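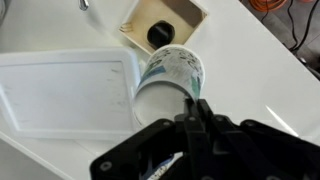
Feseck C6 countertop water dispenser: long-term review
29 Jun 2021

The Feseck C6 is a plumbed-in countertop unit with a chilled tap and an ambient tap. There is no hot side. It is sold to small offices and shared kitchens, and ours was bought from the Partington trade counter last October to replace an older bottle-fed machine. It has been in daily use since.

Installation

The unit takes its supply from a standard push-fit connector at the rear. Feseck provides a flexible hose, an isolating valve and a filter head, but no wall bracket for the filter, so allow for one. The hose is long enough for a sink in the next cabinet and no further. The mains lead leaves the case low on the left side, and if your socket is to the right you will have it trailing behind the machine. Levelling is by four screw feet. Two of ours arrived overtightened and had to be freed with pliers.

The manual asks for six litres to be run through a new filter before use. We ran double that, as the first few jugs were grey with carbon dust. It cleared after the eighth litre.

Flow and temperature

Measured at the tap with a plain kitchen timer and a jug, the ambient side fills a 150 ml cup in four seconds. The chilled side is slower at six. Chilled water comes out at 7°C on the first cup of the morning and rises with heavy use; after ten cups in a row we read 12°C. Recovery to the starting figure took 22 minutes in a room at 21°C. The Grerkton unit we used before was colder at first draw but took far longer to recover.
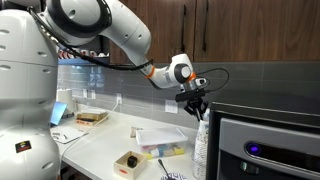

White arm with orange rings at the joints

Noise is low. The compressor starts with a soft knock and then hums for a few minutes at a time. It can be heard in a quiet room and is lost under normal talk.

Drip tray and cleaning

The tray is the weak point. It is shallow, it has no float to show when it is full, and the grille sits on top without any clip, so it slides when the tray is carried. We empty it twice a day. The taps unscrew by hand for descaling – a real improvement on most machines at this price – and the nozzles can go in a bowl of citric acid for 30 minutes. The seals went back in without leaking. 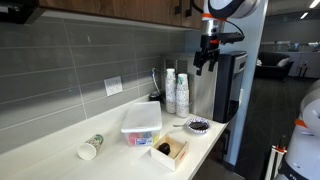

Filters are rated by the maker for six months. Our water is hard and flow on the chilled side began to drop in the fifth. Replacements are a quarter turn to fit, but you must close the isolating valve first, as the head does not shut itself off. Plendiditz makes a compatible cartridge at a lower price. It fits, although the collar is stiffer and the taste was slightly flat for the first day or two.

Running cost

On a plug-in meter the unit drew an average of 0.6 kWh a day. Switching it off over weekends saves little, and the first chilled water on Monday is then warm for most of an hour.

For: quick recovery, removable taps, quiet.
Against: poor tray, short hose, no filter bracket supplied.

Score: 7 out of 10. A revised tray is listed as a spare part but was out of stock when we tried to order it.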